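Suha Geagea is on her second coffee and third set of proofs when we finally get her on the phone. She has about half an hour. The printer wants an answer on paper stock by lunch.

Geagea runs Saxena, a two-person design studio in Clunholm that does mostly print - annual reports, programmes, the odd wine label. Her partner in it is Zhenhua Bai, who handles type and, she says, "all the maths". Their catalogue for the Trolla textile show has just been shortlisted in the book category of the Curnness Print and Design Prize. Winners named later in May.

"I saw the email and thought it was an invoice," she says. "Left it till the afternoon. Zhenhua had already rung his mum."

The catalogue is an odd thing to hold. Uncoated grey cover, no title on the front, just a blind deboss you find with your thumb. Inside it runs to 128 pages, all thread-sewn, with the essays on a thinner stock that shows a bit of the next page through. Not everyone at the gallery was keen on that. Geagea dug in.

"Cloth does that. You hold it up and there's something behind it. We did a dummy with the heavy stock to be fair to them and it just felt like a hotel brochure."

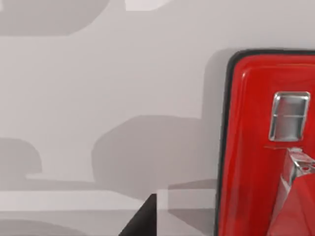

So how many copies were printed?

The first run was 400, with 300 of those going to the gallery shop and the rest to lenders, libraries and the weavers themselves.

A small run by anyones standards. Geagea says the budget settled it, and the budget also settled the colour. There isn't much. Two inks through the essays, a dark green and a black that leans brown, full colour held back for the plates in the middle.

"The green took forever. On the screen it was lovely, on the grey it went to mud. We went to the press in Curnness and stood there while they ran it, and the fellow kept adding yellow and I kept saying more. He thought I was mad. Then it dried down overnight and there it was."

Bai comes on the line for a few minutes, mostly to talk about the typeface. He drew the numerals himself after deciding the ones supplied were too wide for the captions. Just the numerals. It took him roughly 2 weeks of evenings.

"They had a very fat zero," he says. "Once I'd noticed it I couldn't read anything else on the page. Suha told me to leave it alone. I did not leave it alone."

He also set the weavers' notes in their own words, unedited, ragged right, with the line breaks where they had put them in their letters. Some ran to a page and one was only "blue, then more blue". That one got a spread of its own. The gallery's proofreader sent it back twice asking for the missing text.

Geagea takes the phone back. She's honest about the prize, or at least cheerful about it. The other shortlisted books come from bigger studios in bigger cities, and one has a slipcase.

"You can't compete with a slipcase," she says. "I'd of loved a slipcase."

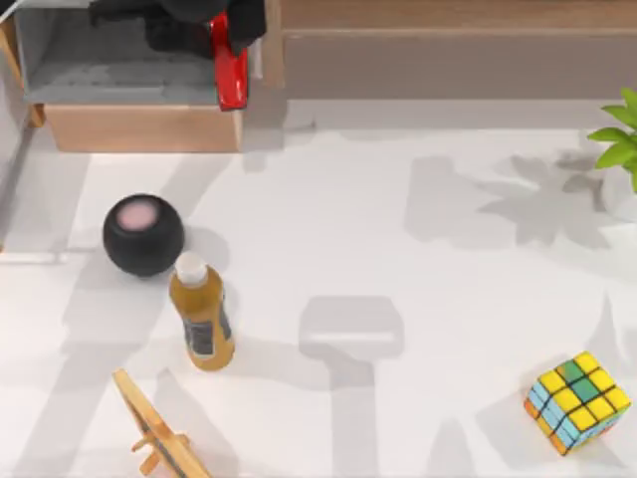 What is the studio working on next?

Signage and a programme for the Clunholm choral season, plus a second printing of the catalogue if the gallery can find the money.

The choral job is the one she's meant to be proofing now. Big type, cheap paper, has to be readable in a dim hall by people who've left their glasses in the car. She likes that sort of brief. Bai is already unhappy with the ampersand.

The paper question is still open when we hang up. She's leaning towards the cream.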